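4 comments
40 shares

4. Findings: What People Do in Small Utility Rooms

4.1 A room that the plans forget

The diaries surprised us from the first week. When we designed the Clirnow study, we expected the kitchen to take up most of the writing, with the utility room turning up now and then as the place where laundry goes. The 300 households in Grellgate and Clesbridge had other ideas. Of all the diary entries we received, 3,690 dealt with the utility room or utility corner, and many of them were the longest and liveliest entries in the set. People wrote about soaking, sorting, repotting, brushing the dog, hiding birthday presents, and standing in the doorway for a minute of quiet while the rest of the home carried on behind them.

On the floor plans these rooms hardly exist. The Hoxha apartments, which make up most of our Clesbridge sample, show the utility space as a plain rectangle with a dotted line for the machine. There is no furniture drawn in and no swing marked for the door. The older Grellgate row homes are even less forthcoming: the room is often a later addition at the back, and the plans held by the housing office simply stop at the kitchen wall. We think this gap between drawing and daily life is one of the most interesting things in the whole study, and most of this section is an attempt to fill it.

4.2 Narrowness and the one-sided layout

Nearly every room we visited was narrow, and nearly every one had its working surface along a single side. Residents had strong opinions on this. The usual complaint was passing: two adults cannot get by each other when one is at the counter, so one waits, or backs out, or reaches over. In Clesbridge a resident described the daily "shuffle" with her teenage son so exactly that we could draw it from her words alone, and when we later measured the room our sketch was very nearly right.

Yet the same narrowness was also praised, sometimes by the same people. With a wall close behind and a counter close in front, everything is in reach. You turn and it is there. Several entries compared the room with a ship's galley or a market stall, and one Grellgate resident wrote that she could do a whole evening's mending and sorting "without moving my feet, which at my age is the point." We had coded narrowness as a defect in our first reading. We took that code out and replaced it with two, one for passing and one for reaching, and the material opened up at once.

The two codes also pull apart by time of day. Passing problems bunch up in the morning, when school bags, pets and breakfast all want the same strip of floor. Praise for reach comes mostly in the evening entries, when one person has the room to themselves. A wider room would fix the mornings and might well spoil the evenings. We would love to see designers try a room that is narrow for most of its length and opens out just at the door -- two of the Grellgate additions do this by accident, and both households rated their rooms very highly.

4.3 The counter as a place for handling cloth

Cloth is everywhere in these entries. That may sound obvious, but the literature on home laundry tends to follow the machine, and it treats the work on either side of the cycle as waiting. Our diarists did not describe it as waiting. They described shaking, smoothing, checking a collar, feeling along a hem, bunching a rag and running it along the back of the counter. Much of this work happens standing, with both hands busy, over a surface that was never designed for it. Figure 2 shows a piece of cloth held over a dark counter with white, marble-like veining, in a utility area of the narrow kind discussed in 4.2.

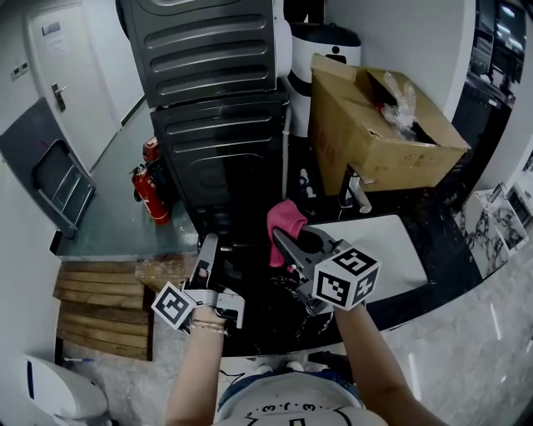 Counter height came up far more often than counter material. Residents in the Hoxha buildings have counters set at the same height as the kitchen, and tall residents disliked this strongly for folding, where the back stays bent for long stretches. Shorter residents tended to like it. In Grellgate the heights vary from house to house, since most counters were put in by whoever lived there at the time, and here we found our favorite pattern of the whole project. Households that had changed the counter themselves wrote about it with real affection, whatever height they had chosen. They knew why it was where it was. A counter raised on blocks for a tall grandfather was still raised years later, and the family had built its habits on top of it.

Color did matter, though in a way we had not thought to ask about. Dark counters divided people. Those who liked them said that pale clothing stands out well against a dark top, so that a stray sock or a missed stain is easy to spot. Those who disliked them said that lint and soap marks are just as easy to spot, and that the counter never looks finished. Both groups are describing the same property. We find it delightful that a surface can be good at showing you the work and, for that very reason, annoying to live with. Light counters produced fewer comments of any kind.

4.4 Sharing the room

Who uses the room is a harder question, and the diaries only go part of the way. Each household chose its own diary keeper, and the keeper was often the person who did most of the laundry. We therefore followed up with visits to 40 homes, where we asked every willing member of the household to walk us through the room and tell us what was theirs. The answers were wonderful. Children claimed hooks. One boy claimed the space under the lowest shelf, where he kept a box of bicycle parts and a flashlight. Adults who had not appeared in the diaries at all turned out to own whole shelves.

These claims were almost never written down or labeled, and they were almost never disputed. Residents used soft words for them: "that's usually his end," "I sort of have the window." Where a claim did break down, the cause was most often a new object with no agreed place. A drying rack was the usual offender. It is large, it moves, and it takes over the floor for a day and then vanishes, so it never earns a spot of its own. In three homes the rack had been moved to a bedroom for good, and the room had settled down again within days.

We also heard a lot about doors. A utility room with a door that shuts becomes a different room from one that opens straight onto the kitchen. With the door, noise stays in and guests stay out, and people felt free to leave a job half done. Without it, they tidied before visitors arrived, and some had given up soaking anything overnight. The Hoxha plans offer both versions on different floors of the same building, which gave us a neat comparison. Residents on the door floors wrote longer entries and described a wider spread of activities, including nearly all of the painting, seed trays and shoe repair.

4.5 Light, sound and smell

We had one short question about comfort on the diary sheet, tucked in near the end, and we wish we had given it a full page. A window, even a high one that shows nothing except sky, was mentioned with pleasure again and again. Residents without one spoke of losing track of time. During the July diary round, the Grellgate rooms on the shaded side of the street were described as the coolest spot in the house, and entries from that month include people reading, eating fruit and making phone calls beside the machine.

Sound was more personal. Some diarists found the steady noise of a wash cycle soothing and said so at length. Others timed their loads so that they would be out of the house. Smell came up mainly as memory: a certain soap, wet wool, the inside of a peg bag. These passages are difficult to code, and we have resisted squeezing them into a scale. They do tell us that the room carries meaning well beyond its size, and they are the passages that our readers at Clirnow meetings ask to hear again.

4.6 Limits of the material

The sample leans toward settled households. Families who moved during the study usually stopped writing, and we lost some of the most crowded homes in this way. The two towns also share a climate and a building trade, so the liking for shaded rooms may not travel far. The diary sheet asked about "your utility room or corner," and about a dozen households replied that they had neither and then described one in loving detail. We kept these entries in. They show how loosely the name fits the space, and we return to the naming problem in Section 5, where the room lists used by the two housing offices are compared with the words residents chose for themselves.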